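Notes from the Two-Arm Sorting Project

Posted in: Teaching, Student Projects

The spring term project of the Nidmont Automation Club has now reached its second stage, and several parents and former members have written to ask how it is progressing. I have served as faculty adviser to the club for nine years and have kept this blog for most of that time. It seems a suitable place to set down where the work stands and what remains to be done before the demonstration in May.

The assignment is simple to state. Small electrical parts are spread across a table, and two robot arms, working at the same time, must pick them up and deliver them to a shared container. No part may be dropped outside the container, and the arms may not touch each other. The parts are the ordinary contents of a panel builder's drawer: push buttons, switches, connectors, pieces of plastic trim. Students who have only practiced on foam cubes find them difficult, and that was the intention when we chose them.

The team this term consists of four students. Rima Kassab leads the planning software. Issa Darwish is responsible for the grippers and everything mounted on them. Faraji Nyanda keeps the test records and writes the run sheets, and Gert Botha, who joined us from the electronics course, looks after the cabling and the power supplies. My colleague Randa Masri reviews their written reports and has been generous with her time on Monday afternoons, when the laboratory is open to the club until 9.

First stage: one arm at a time

The first stage required each arm to work alone. The students divided the table into a left half and a right half and wrote a separate routine for each. This was completed before the winter break, after a slow start. The routine for the right arm was finished well ahead of the other, chiefly on account of a calibration error that Rima eventually traced to a single mistyped value in the table height. She has asked me to record that the value was hers. I am pleased to do so, and also to record that she found it without help.

By the end of the stage the team had logged 504 attempted picks. Faraji's records list the type of part, its starting position, the approach angle and the result of each attempt. I have asked future teams to adopt his format. Earlier groups in the club kept only a tally of successes, and when a routine began to fail there was no way to learn which parts were responsible.

Those records showed that the push buttons were the hardest items in the set. They are heavier at one end than at the other, and a grip taken too high allows them to swing. The team first tried to solve this by closing the fingers harder. Issa then proposed that the arm take hold of the contact block, lower down, with a slower lift. The slower lift was adopted and has stayed in the program ever since, although it costs time on every cycle and Rima would still like to shorten it.

Second stage: both arms together

With two arms moving at once, the container becomes the difficulty. Both must reach it, and each must know when the other is near. The students considered three arrangements. In the first, one arm would wait while the other completed its full cycle. In the second, each arm would have its own container. The third, which they selected, places one container between the arms and treats the space over its opening as a reserved area. An arm must request that area before entering and release it on leaving.

There was some debate over the position of the container itself. Issa preferred to have it square to the table. Rima argued for turning it so that the opening faced the greater part of the working area, and her position prevailed after an afternoon of trials. Gert then had to route the cables again, a task he completed with more patience than I would have shown.
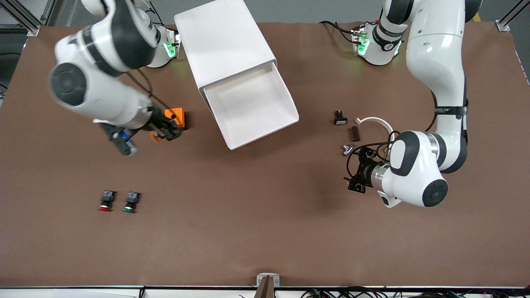
The reservation method works, with certain reservations of our own. When an arm is refused entry it currently stops where it is, holding its part in the air, and on two occasions the waiting arm stood directly in the path of the one that was leaving. Rima is now writing a set of waiting positions, one for each arm, well back from the container. I expect this to be ready for review next Monday.

The second matter is speed. The demonstration rules allow 900 seconds to clear the table. The present program can meet that limit with a light load of parts but not with the full set. The students have resisted the temptation to raise the speed of every movement, and I commend them for it. They are instead shortening the travel between picks by choosing the order of the parts more carefully — a problem that two of them are also studying in their mathematics course.

Written work

Readers who have followed the club for some time will know that I place considerable weight on the reports. Each student submits two pages at the close of a stage, covering what was attempted, what failed and what was changed. Ms. Masri's comments on the first set were frank. She noted that all four reports described the final version of the program in detail and said very little of the versions that had been set aside. The reports were revised, and the second drafts are a good deal more useful.

Students wishing to join for the fall term should speak with me or with Ms. Masri before the end of the month. No previous experience with robot arms is required, but applicants should be comfortable with basic programming and prepared to attend every Monday session. Safety instruction takes place at the first meeting and must be completed before any student may operate the equipment.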